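4.3 Calibrating the gripper width in Neltura

Neltura reads the distance between the two fingers from the camera picture. Do this calibration after the first installation, and again after you change the fingers or the pads.

1. Put the hand-held gripper over a table with no objects between the fingers.
2. Start Neltura and open Tools > Width.
3. Open the gripper completely and press Set Open. Wait until the counter shows 236 pictures.
4. Close the gripper slowly until the fingers touch, then press Set Closed.
5. Press Save. The file width.cal is written in your project folder.

Note: In version 2 the old calibration files can be read but not edited.

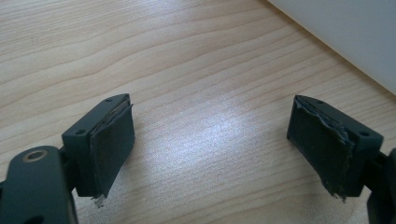
The finger detector looks for the outline of each finger and fits a straight line to its inner face. It uses the edge of the pad for this, so the condition of the pad has an influence on the result. When the pads are lifted and frayed along the upper edge, and torn strips hang under the fingers as they do on this pair, the line can jump between the pad and the plastic block. A bright reflection on the table between the fingers can also disturb the fit. In the Width window you will see this as a value that changes while the gripper does not move.

Caution: Do not correct a jumping value with the Smooth slider. The slider hides the error in the display, but the recorded data keeps it.

6. If the value is not stable, replace both pads, turn the lamp away from the table and repeat steps 1 to 5.
7. Check the limits in width.cal. On our test gripper at Munarberg the raw values are 1,155 for closed and 2,188 for open. Your values can be different, but open must be the larger one.

Changes to this section: Daichi Minami, 2026-08-23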